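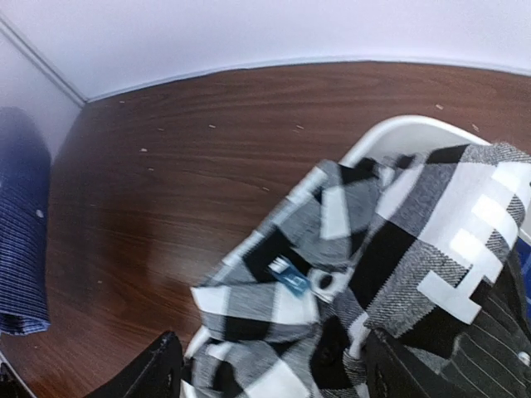
4.2 Throw-ins in the attacking third

We now turn to the part of the study that surprised us most. Throw-ins are the commonest restart in football, yet coaches at this level give them very little training time, and we had expected to find the same short, safe throw repeated all season. The Kombo League matches gave us something far richer. Players threw quickly, threw backwards, faked, swapped takers and now and then found a team-mate completely alone near the penalty spot.

The matches were coded in Zemosex using the pitch zones drawn in Figure 1 (Section 2). For each of the 22 matches we noted where the throw was taken, who received it, whether the receiver was facing the goal, and whether the throwing side still had the ball after 4 seconds. A throw that led to a foul was kept in the set and credited to the side that won the free kick. Throws retaken on the referee's order were counted once.

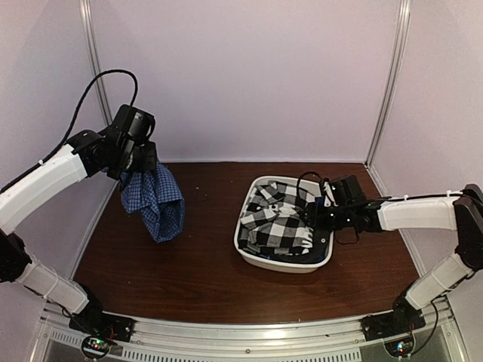
The clearest pattern concerns movement before the ball is released. When at least two players swapped places close to the touchline, the receiver was far more often unmarked, and the side was far more likely to keep possession. Long throws into the box produced plenty of noise and very few shots. We found this a delight to watch unfold across a season, as the same simple swap kept working against defences that had seen it in the previous round.

Grillusell deserve a closer look. They played on the narrowest pitch in the league and built a good part of their attack around the throw. Their full-backs often took it within a couple of seconds of the ball going out, before the opposing wingers had turned round. Away from home, on wider pitches, they kept the habit but chose shorter targets, and their retention hardly dropped.
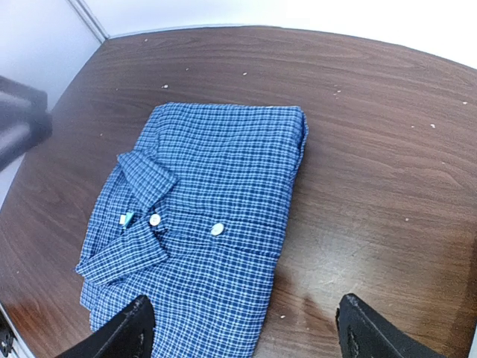

Prultuteck offer a useful contrast. They used one long thrower for nearly every attacking throw, which meant a wait while he crossed the pitch, and opponents used that time to get organised. In the 2 matches he missed through injury, the team threw sooner and kept the ball better. So small a sample proves nothing, but it points the same way as the rest of the data and we would love to see it tested elsewhere.

A further 100 throws were coded again by a second observer. Agreement was high for zone and receiver, and lower for body position, where a half-turned player can fairly be read either way. Half-turned receivers are therefore treated as a separate group in Section 4.3.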